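**Julstead Toy Lending Service**
**Bin and Contents Safety Inspection, Drummond Street Sorting Room**

Inspection date: November 28, 2025
Inspected by: Sheena Gourlay
Previous inspection: July
Scope: metal bins in current use, mixed contents (soft toys, blocks, small play items), labels, floor area, cleaning supplies

Entries are marked **OK**, **Action** or **N/A**. Comments are required for every Action entry and are optional elsewhere. Items withdrawn during the inspection are entered in the withdrawal log with the bin number and the reason. An item in the log may not return to a bin until the log line has been signed by a second member of staff.

## Section A. Bins, structure

- [x] A1. Rims smooth to the touch on all four sides. **OK**
- [ ] A2. Corners closed, no open seams or raised metal. **Action**
 *Comment: Bin 11 has a raised edge at one lower corner, on the outside. Covered for the time being with cloth tape. Tape is not an accepted repair and the bin is to be replaced or filed smooth before general use.*
- [x] A3. Interior floor free of flaking finish. **OK**
 *Comment: Scuffing is general across the older bins and is accepted under the current standard. A scuffed floor becomes an Action entry only if the finish lifts under a fingernail or leaves residue on a white cloth. Cloth test done on every bin in use. No residue found.*
- [x] A4. Bin sits level and does not rock when pressed at the corners. **OK**
- [x] A5. Handles, where fitted, tight and without play. **OK**
 *Comment: One handle screw on Bin 8 was turned a quarter and is now firm. Check again at the next inspection.*
- [ ] A6. Bin number readable on two sides. **Action**
 *Comment: Several numbers have worn off on the side facing the wall. Replacement Gamel labels have been requested. Handwritten numbers on masking tape are to be removed when the new labels go on, including any old tape underneath.*

## Section B. Bins, cleanliness

- [x] B1. Interior wiped before filling. **OK**
- [x] B2. No standing moisture in corners. **OK**
- [x] B3. No lint, hair or loose thread on the floor of the bin. **OK**
 *Comment: Light lint in two bins holding soft toys, removed during the inspection. Staff are reminded that soft toys shed onto the metal and that the lint is then picked up by anything with a sticky or textured surface.*
- [ ] B4. Cleaning record attached and up to date. **Action**
 *Comment: The record card was missing from Bin 19. A new card was started. The earlier entries could not be recovered, so the bin has been treated as uncleaned and is listed for a full wash.*

The bin shown in this report was inspected with its contents in place. Mixed contents are permitted in the sorting room, provided that soft and hard items are separated before they go to the lending shelves.

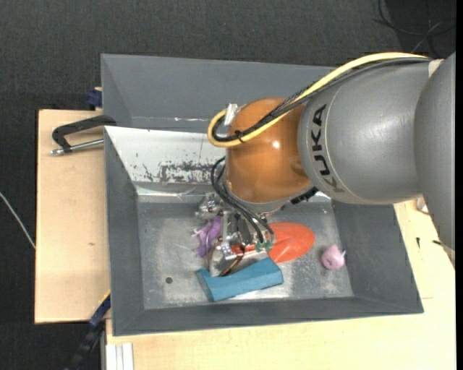 *Gray metal bin with mixed contents. Purple soft toy and blue block on the bin floor; scuffing accepted under A3.*

Comments in Sections C and D apply to soft toys and blocks throughout the room. Where a comment concerns a single item, the log number is given.

## Section C. Soft toys

- [x] C1. Main seams closed along their full length. **OK**
- [ ] C2. Projecting parts (ears, limbs, fins, fringes and similar) firmly attached. **Action**
 *Comment: Each projecting part is to be held between finger and thumb and pulled steadily. The former practice of a quick tug is withdrawn. Two items failed and have been entered in the log, lines 8 and 11. Both failures were at the stitching. The fabric itself was sound.*
- [x] C3. Eyes and noses embroidered or securely fixed. **OK**
 *Comment: Items with glued features are not accepted for loan to households with children under three, whatever the result of the pull check.*
- [x] C4. Filling even, no hard lumps. **OK**
 *Comment: Soft toys that have been lying under heavier items will look crumpled. This is not a defect. Shake the toy out and allow it to recover its shape before checking the filling, as folds can be mistaken for lumps and can also hide a short open seam.*
- [x] C5. No odor. **OK**
- [ ] C6. Care label present and readable. **Action**
 *Comment: Labels cut off by families before donation remain the most frequent finding in this section. An item without a care label may be kept if it passes every other check, but it must be washed on the cool setting and air dried, and the word "cool" must be written on its tag.*
- [x] C7. Color does not transfer to a damp white cloth. **OK**
 *Comment: Strong purples and reds to be tested twice, on the main fabric and on any trim of a different shade.*

## Section D. Blocks and other hard items

- [x] D1. Edges and corners free of chips and splinters. **OK**
- [ ] D2. Surface finish sound, no peeling. **Action**
 *Comment: One painted block from Bin 8 withdrawn, log line 19. The paint had lifted on one face and could be removed with light pressure.*
- [x] D3. Item does not pass through the small parts gauge. **OK**
 *Comment: The gauge was found in the drawer under the tag supplies. It is to be kept on the hook beside the sink, where the room plan shows it.*
- [x] D4. Hollow items do not rattle unless designed to do so. **OK**
- [x] D5. No visible cracks under the bench lamp. **OK**
- [x] D6. Item wiped and dried before return to bin. **OK**
- [x] D7. Battery compartments closed with a screw. **N/A** for blocks. **OK** for the remaining items.

## Section E. Filling and arrangement

- [x] E1. Contents do not rise above the rim. **OK**
- [ ] E2. Hard items placed on the floor of the bin by hand, not dropped. **Action**
 *Comment: Dropping was heard during the inspection and was raised with the staff member at the time. Apart from the noise, blocks that are dropped onto metal chip at the corners, and most of the chipped blocks withdrawn over the past year came from the metal bins.*
- [x] E3. Soft toys not wedged beneath hard items. **OK**
- [x] E4. Similar items kept together where space permits. **OK**
 *Comment: Sorting by color has been tried in the room. Staff may continue if they find it useful, but the label must state the type of item and the age group. A color is not sufficient as a label.*
- [ ] E5. Loaded bin weight within the limit for one person. **Action**
 *Comment: One bin of blocks was nearly 60 pounds. Contents have been divided between two bins. The room scale is to be used for every bin of blocks before it is lifted, including bins that have only been topped up.*
- [x] E6. Bins not stacked while loaded. **OK**

## Section F. Floor, lighting and access

- [x] F1. Walkway clear to both doors. **OK**
- [x] F2. Floor dry, mats flat. **OK**
 *Comment: The mat by the sink curls at one corner when it is put back upside down. The underside has been marked.*
- [x] F3. Lighting sufficient to inspect the inside of a bin. **OK**
 *Comment: Glossy items can appear damp under the overhead lights. Confirm by touch before recording moisture.*
- [ ] F4. Fire extinguisher tag current and extinguisher reachable. **Action**
 *Comment: Tag current. Access was partly blocked by flattened cartons, which were taken out to recycling before the inspection was closed. Cartons are not to be stored on that wall.*
- [x] F5. First aid kit stocked. **OK**

## Section G. Cleaning supplies

- [x] G1. Orel surface cleaner in its original bottle with the label intact. **OK**
- [x] G2. No unlabeled spray bottles. **OK**
- [ ] G3. Clean cloths available, used cloths in a separate container. **Action**
 *Comment: Used and clean cloths were in the same tub. Separated. A second tub with a lid is on order. Until it arrives, used cloths go directly into the laundry bag.*
- [x] G4. Gloves available in three sizes. **OK**

## Actions and responsible staff

| Ref. | Action | Responsible | Status |
|---|---|---|---|
| A2 | Replace Bin 11 or file lower corner smooth | Facilities | Open |
| A6 | Fit new Gamel labels, remove old tape | Sorting room | Open |
| B4 | Full wash of Bin 19, start new record | Sorting room | Open |
| C2 | Repair or discard log lines 8 and 11 | S. Gourlay | Open |
| C6 | Write "cool" on tags of items with no care label | Sorting room | Ongoing |
| D2 | Discard block, log line 19 | S. Gourlay | Closed |
| E2 | Reminder on placing hard items by hand | S. Gourlay | Closed |
| E5 | Weigh every bin of blocks before lifting | Sorting room | Ongoing |
| F4 | Keep extinguisher wall clear | All staff | Ongoing |
| G3 | Second cloth tub with lid | Purchasing | On order |

## General comments

The standard of the room has improved since the July inspection, when soft toys and hard items were both being returned to bins without a second check. The withdrawal log is now being used as intended and the handwriting is readable throughout. Staff are asked to enter the reason for withdrawal in full. Entries such as "bad" or "see Sheena" do not give the second signatory enough to work from.

The question of lining the metal bins was raised again. Felt liners are not approved. They hold moisture, they hide small items, and they would have to be washed on the same schedule as the soft toys. A rigid plastic insert may be considered if a sample can be obtained in the correct size. Requests should go to Purchasing with the inside measurements of the bin, taken at the floor and not at the rim.

Donated items that arrive after the afternoon cutoff are to stay in the intake area overnight. They may not be placed in a numbered bin until they have passed Section C or Section D, as applicable.

A copy of this checklist is kept in the blue binder at the intake desk. Corrections are to be initialed. Correction fluid is not to be used.

Signed: Sheena Gourlay, Inspecting Officer
Second signature required for reopening of Bin 11: ____________________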